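Section 5. Recording Demonstrations by Hand Controller

Welcome to the part of the Skillalix guide that most people skip ahead to, and we can't blame you. By now you should have the Kustus controllers paired, the Womgate practice house loaded, and a comfortable chair (or a clear patch of floor, if you like to stand). We'll teach the simulated robot to work with doors and handles by moving its arms yourself and letting the software save what you did.

5.1 Before your first recording

1. Open the Womgate house and choose Free Drive. Nothing is saved in this mode, so take your time.
2. Hold both controllers in a relaxed grip and press the side buttons together to link the arms.
3. Open the wrist view for whichever hand you plan to use most. 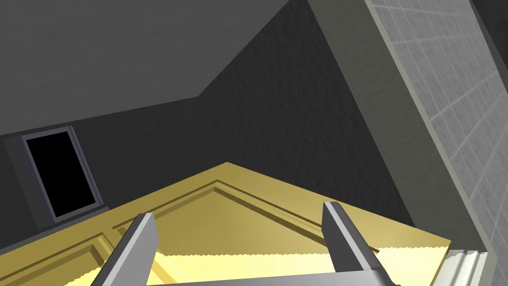 4. Spend 5 minutes or so just opening and closing the fingers and turning your wrists. The wrist view turns with you, and it can make your head swim a little the first time – go slowly and it soon settles down.
5. When you feel ready, press Home to bring the arms back to their starting pose.

Note: If your hand drifts away from where the robot's hand is, let go of the side buttons, move your own arm back to a comfortable spot, and press them again. The robot holds its pose while you do this.

5.2 Lining up the fingers

Most of the demonstrations that have to be thrown out go wrong in the last little stretch before the fingers close. Rizwan Siddiqui, who wrote the original Egilsson lesson set, likes to have new operators practice the approach by itself for a whole afternoon, and we think he has a point.

1. Open the fingers wider than the part you mean to hold.
2. Bring the part between them and pause.
3. Check the gap on both sides, then close with a slow, even squeeze.
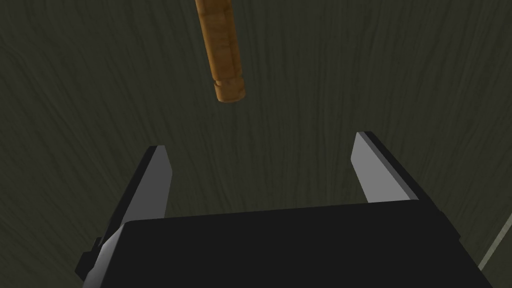 Figure 5-2. Fingers open wide, with a wooden cylinder above the gap.

Caution: Don't snap the trigger shut. A sudden close is saved along with everything else, and the robot will learn it from you.

5.3 Choosing a door and saving a take

1. Switch from Free Drive to Record.
2. Pick your task from the list and read the wording out loud if it helps. Your movements need to match it.
3. Bring up the body view and look over the whole area before you move.
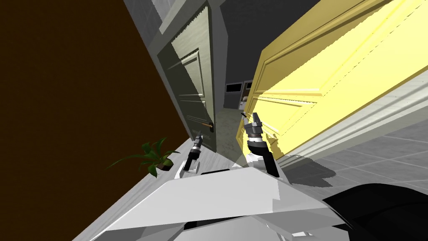 A good take begins with a settled plan, so decide which arm will do the work and where the other one will wait. Look for anything your elbows might brush on the way, too. With doors this matters even more, as a door that is already open takes up a good deal of your reaching space. In the body view, the right gripper is up in front of the lower part of the yellow door, while the green door's lever is over by the left one. For a task on that lever we would use the left arm and ease the right one back first.

4. Press Start and wait for the tone.
5. Move at the pace you would use with a full cup of coffee in your hand.
6. Press Stop once the task is done and your hands are still.

Caution: Keep both arms in view during a take. If one slips out of sight, stop and begin again.

5.4 Working close to a handle

1. Bring one gripper toward the handle from the front, with the fingers slightly open.
2. Park the other gripper nearby, leaving enough room for the first to turn. 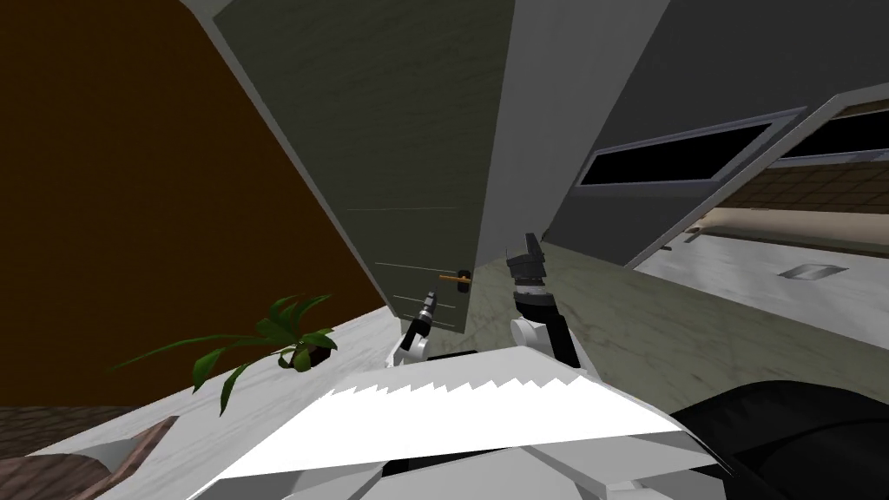 3. Close on the handle, count to two in your head, and then begin the pull. That short hold gives the software a clean mark between reaching and pulling.
4. Follow the swing of the door with your whole arm. If you use only your wrist, the fingers tend to slide off halfway.
5. Let go, back straight out, and press Stop.

Note: We suggest 50 good takes for each task. Thirteen is enough for a first test run if you are simply curious, but expect a wobbly result. Vary your starting pose a little from one take to the next, and delete any take you feel unsure of before you upload the set. Deleted takes stay in the Recently Removed folder until you close the project.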